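How to Write Page Titles and Descriptions for a Small Business Site

By Bouchra Hajji
Updated June 7, 2023

Every page on your website has a title and a description that visitors don't see on the page itself. They show up in search results, in the browser tab and when someone shares a link. On most small sites they were filled in by whoever built the site, or left at the default, and haven't been touched again.

This guide goes through how to find them, rewrite them and check them afterward. The screens mentioned are from the Basico site builder, but other builders have the same two boxes under slightly different names. You don't need to know any code.

Before you start

You will need:

A login for your site with permission to edit pages
A spreadsheet program, or a pad of paper if the site is small
Access to Google Search Console for your site (free, and worth having even if you skip the rest of this page)
An afternoon, or two short evenings

If your site is hosted with Kurerport, turn on the daily backup first. It's in the control panel under Site, then Safety. Editing titles won't break anything, but it's easy to open the wrong box and paste over your page text.

Step 1. List your pages

Open the Pages screen and write down every page that is live. Put the address in the first column, the current title in the second and the current description in the third. Leave two more columns empty for the new versions.

Leave out pages that shouldn't be found through search, such as the thank-you page after a form, the cart and any old drafts. Mark those "no index" while you're there. In Basico the switch is on the Visibility tab of each page.

The site I'll use for the samples below belongs to Mansour, a furniture repair shop with 48 live pages. Eleven of them had the title "Home". If you find something similar, highlight those rows and do them first.

Step 2. Decide what each page is for

Write one plain sentence beside each page saying what a visitor gets there. "Prices and turnaround for re-caning chairs." "Where the shop is and when it's open." If you can't write the sentence, the page may need to be merged with another one. Put it aside and carry on.

Two pages with the same sentence are competing with each other. Pick the stronger one, move anything useful onto it, and redirect the other. Mansour had three pages on refinishing tables, written in different years, and they are now one.

Step 3. Find the words your customers use

People in a trade tend to use the trade's words, and customers often don't. Mansour's old pages said "upholstery restoration". Most people who phoned the shop asked if it could fix a couch.

There are three places to look:

Search Console. Open Performance, then Queries. You'll see the phrases that have already brought your site up in results. Set the date range as long as it will go.
Your own inbox. Read the first line of the last few months of inquiries and copy out the nouns.
A keyword tool. I use Skosum on the free plan. Type in a phrase and it gives related ones with a monthly count. Treat the counts as a way to compare one phrase with another, and don't worry much about the figure itself.

Choose one main phrase for each page and note it in the spreadsheet. Don't use the same phrase for two pages. A phrase with your town or neighbourhood in it will usually have a small count, and for a local shop it is still the one you want.

Step 4. Write the titles

Put the main phrase near the front, followed by the place if it matters, followed by the business name. Use a dash or a vertical bar to separate them.

Old: Home
New: Furniture Repair and Refinishing | Mansour

Old: Services 2
New: Couch Repair and Reupholstery | Mansour

Old: Chairs - chair repair - best chair repair - chairs fixed
New: Chair Caning and Repair, Prices and Times | Mansour

Google cuts off long titles by width, so there's no exact letter count to aim for. A title of nine or ten ordinary words is generally long enough to run into trouble. If yours gets cut, make sure what's lost is the business name and not the phrase.

Don't write in capitals. Don't repeat the phrase. Search engines in the nineties could be pushed along by repetition, and some old guides still recommend it. These days it makes the listing look like spam, and Google may replace your title with something it has picked off the page.

Step 5. Write the descriptions

The description doesn't move your page up or down in the results. It's there to help a person decide whether to click. Say what is on the page, add one detail that would matter to the customer, and tell them what they can do next.

Old: Welcome to our website. We are a family business committed to quality.
New: Loose joints, torn cane and broken rungs repaired in our own shop. See prices by chair type and send a photo for a quote.

Two short sentences will do. Phone numbers are fine on the contact page and get in the way elsewhere. If you leave a description blank, Google will take a piece of text from the page, which works well enough for blog posts and badly for pages that are mostly pictures.

Google also swaps in its own text when it thinks that suits the search better. You can't turn this off, so don't spend an evening trying.

Step 6. Enter them on the site

In Basico, open the page, click Settings, then Search Preview. Paste the new title into the top box and the new description into the lower one. Save, then publish. Saving alone keeps the change as a draft, and this catches a lot of people.

Work down the spreadsheet in order and tick off each row. Leave the page address as it is, even if it's ugly. Changing an address breaks any link that already points to it unless you set up a redirect, and that is a separate job.

While you're in there, check the main heading on the page. It should say much the same thing as the title, in words that fit the page. A visitor who clicks on "Couch Repair" and lands under "Our Passion" may well go back to the results.

Step 7. Ask Google to look again

Go to Search Console and paste the address of your home page into the bar at the top. When the report loads, click Request Indexing. Do the same for your four or five most important pages. The rest will be picked up through your sitemap.

To check the sitemap, click Sitemaps in the menu. If nothing is listed, type sitemap.xml in the box and submit it. Basico and Kurerport both make the file for you. A status of "Success" means it was read. It doesn't mean every page has been added.

You don't need to pay anyone to submit your site to 600 search engines. Those offers still arrive by email, and most of the names on the list have been closed for years or take their results from Google or Bing. Do add your site to Bing Webmaster Tools, where you can import everything from Search Console in a couple of clicks.

Step 8. Wait, then compare

Give it several weeks. Make a note of the date you published so you have a clear before and after, and try not to make other big changes in the meantime.

Then open Performance again and compare the two periods. Look at clicks and impressions for each page. If impressions are up and clicks aren't, the title is being shown and passed over, so rewrite it. If neither has moved, the phrase may be wrong or the page may be too thin to rank for it.

Mansour's titles were changed in November. The couch page had 80 clicks in the period before and 1,311 impressions, so there was already an audience seeing it. That was the page we watched most closely, and I'd suggest you pick one like it. 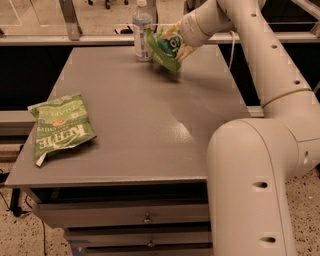 Step 9. Keep the spreadsheet

Save it somewhere you'll find it and add a row whenever you publish a new page. Fill in the title and description before the page goes live. Go through the whole list once a year, and sooner if your services or opening hours change.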